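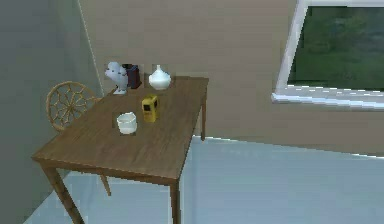 Hearing Loop Coverage and Speech Levels in Three Church Halls

Project report, Applied Acoustics unit, second semester

1. Purpose

The project measured how well spoken services can be heard in three small congregations, and whether the induction loops fitted in their buildings meet the level needed by hearing aid users. The congregations meet at Kelwood, Stallholm and Ferkbridge. All three share a minister on rotation, so the speaking style and order of service were close to constant from one building to the next.

The work grew out of a question in the Kelwood parish newsletter, where members had reported that the sermon was clear from the front pews and hard to follow from the side aisle. The same complaint had come up at Stallholm. Ferkbridge had no complaints on record and was included for comparison.

2. Background

An audio induction loop is a cable laid around the seating area and driven by a current amplifier. The current follows the speech signal from the lectern microphone. A hearing aid with a telecoil picks up the magnetic field directly, which avoids most of the room echo. Field strength falls near the cable and depends on the orientation of the telecoil, and metal in the floor reduces it further.

Field strength was tested at 1,000 Hz, with the meter held at seated head height. Levels are given relative to the reference of 400 mA/m. A point was counted as covered if it fell within 3 dB of the level at the centre of the seating.

3. Sites

Kelwood is a brick building with a timber floor on steel joists. The loop was installed during a re-carpeting and follows the outer walls. The amplifier sits in the vestry cupboard and shares a power board with the organ blower.

Stallholm is a weatherboard hall used for worship and for a playgroup. Seating is on stacking chairs, so the layout changes from one service to the next. The loop covers the original seating area only. A side room was opened up later and is used as overflow seating - the cable was never extended to reach it.

Ferkbridge is the newest of the three, with a concrete slab floor and fixed pews. Its loop was designed with the building.

4. Method

4.1 Measurement grid

Each seating area was divided into a grid of 30 points. The grid at Kelwood followed the pew ends. At Stallholm the chairs were set out in the layout used for the main morning service, and five points were placed in the overflow room. Measurements were taken on empty buildings between 10 am and 3 pm.

4.2 Test signals

A sine tone was used for coverage and a recorded scripture reading for speech level. The reading was played through a small loudspeaker placed at the lectern microphone, at a distance of 30 cm. Amplifier gain was left as found for the first pass. A second pass was made at Kelwood after the gain was adjusted.

4.3 Background noise

Magnetic noise was logged at six points in each building with the loop switched off. The lights, heaters and organ blower were then turned on one at a time.

4.4 Listener survey

A one-page survey was left with the service sheets during July. It asked where the person usually sat, whether they used a hearing aid, whether the aid had a telecoil setting, and how much of the sermon they could follow on a scale from 1 to 5. No names were collected. The wording was checked with the Luangrath fellowship, which meets in the Stallholm hall in the afternoon and holds part of its service in translation. Two questions were shortened on their advice.

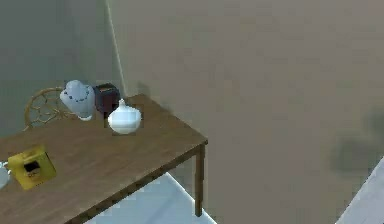
5. Results

5.1 Coverage

Ferkbridge had all 30 points covered. Kelwood had 24 covered, with the six failures along the side aisle. Stallholm had 25 covered, and the five failures were the points in the overflow room, where the tone was too weak to read above noise.

5.2 Noise

Noise was low at Ferkbridge under all conditions. At Kelwood the organ blower raised the noise level at every point tested. Moving the amplifier to a separate outlet made no difference, which suggests the noise is radiated by the blower motor and its wiring. At Stallholm the older wall heaters produced a steady hum within one metre of the wall.

5.3 Gain adjustment

The Kelwood amplifier was found set well below its rated output. After adjustment the centre of the seating reached the reference level. The six aisle points rose by the same amount as the centre and so still fell outside the 3 dB limit.

5.4 Survey

Responses from the Kelwood side aisle gave the lowest scores. Several hearing aid users at Stallholm wrote that they did not know the hall had a loop. Others knew of it but had never had the telecoil program turned on by their clinic.

6. Discussion

The aisle failures at Kelwood line up with the steel joists, and extra gain alone will not correct them. A phased array loop would, but the cost is outside a normal parish maintenance budget. A cheaper step is to mark the pews with good coverage.

At Stallholm the fault is one of layout. A second loop for the overflow room could be run from the spare output on the existing amplifier, provided the two loops do not overlap.

The survey has limits. It reached only people who attended during one month, and those who had stopped coming because they could not hear were missed.

7. Recommendations

Kelwood: keep the new gain setting, record it inside the cupboard door, and label the covered pews.

Stallholm: fit a loop sign at the entrance, add a second loop, and move the chairs one metre off the heater wall.

Ferkbridge: no change. Repeat the centre point reading once a year.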